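Subject: Re: [gradavska-growers] Small berries on second-year beds

In March a list member wrote:

> My Winano bed was planted a year ago last spring and the first crop was
> good. Last summer the berries came in small, most of them no bigger than
> a thumbnail, though the plants looked healthy and very green. I fed them
> in early spring with the same general garden feed I use on the tomatoes.
> Should I pull the bed and start over, or is there something to be done
> with it? I also have one row of Pace that did fine.

Very green plants and small berries usually point to too much nitrogen early in the year, or to crowding, or both. I would not pull a bed that age. Mine are into their fourth summer and still pay for their space.

We planted 180 Winano from Trorell and let them run the first year, which was a mistake. By the second summer there were so many daughter plants that you couldn't see soil between the rows, and the fruit shrank. That August we thinned hard and the next crop was back to a decent size. I weighed one evening's picking off the end rows after thinning and it came to 1038 grams. Before thinning, the same rows never got past half of that in a picking.

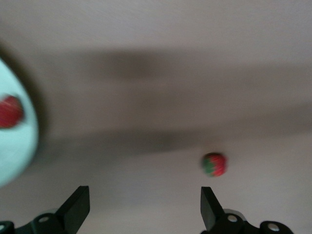

One reply that came to me off-list said thinning alone had done nothing for them, and that the berries only sized up after they moved the drip line closer to the crowns. I can believe it. Strawberries root shallow, and a line laid down the path side of the bed waters the path. If yours is more than a hand's width from the plants, move it before you do anything else.

Some other points, in the order I would do them.

WATER

Check the soil a finger deep while the fruit is swelling. If it is dry there, the plants are short. We run the drip early in the morning and skip it after a good rain. Overhead watering works too, but we had more gray mold in the years we did it.

FEED

Leave the tomato feed off until after harvest. In spring I give the bed a thin layer of compost and stop there. If the leaves are pale you can do more, but you said yours were very green.

The first berry on each stalk is always the biggest, and the later ones get smaller. If you picked late and missed the first flush to birds or slugs, you may have been judging the bed by its leftovers. It is worth setting a few early and late ones side by side before you decide the whole bed has failed.
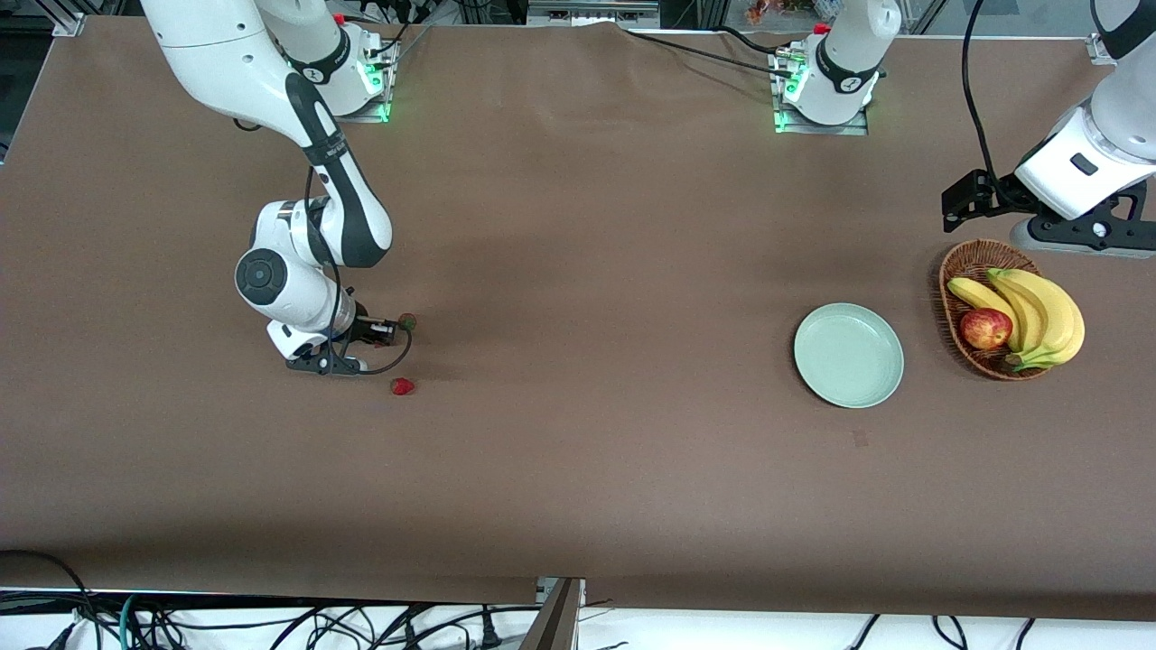 THINNING

Do it right after the last picking. Cut the old leaves down to 3 inches, taking care not to nick the crowns, then take out plants until the ones left stand about a foot apart. Keep the younger daughters and remove the woody old mothers. It looks terrible for two weeks. Rake off the cut leaves and put them somewhere well away from the bed.

Runners that come after that get clipped, except any you want for a new row. I peg those into small pots and cut them loose in September.

PACE

Pace makes fewer runners than Winano in our soil, so it stays open without much help. I suspect that explains your one good row. It also ripens later here and is not as sweet. We keep it mostly for jam, because it holds its shape in the pot. The batch I make is 1000 grams of hulled berries, a little less sugar than that, and the juice of two lemons, left overnight before cooking.

If you thin this summer and the berries are still small next year, then I would think about virus or root trouble and buy clean plants for a different spot. Don't put them where potatoes or tomatoes have been lately.

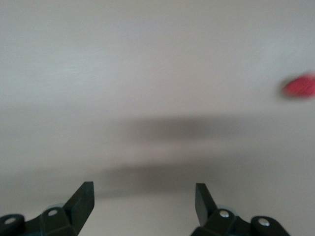

Pale surface with shadows across the middle.

Has anyone else on the list kept Winano past a fifth summer? I would like to know what the yield did, and whether you kept the straw on over winter or took it off.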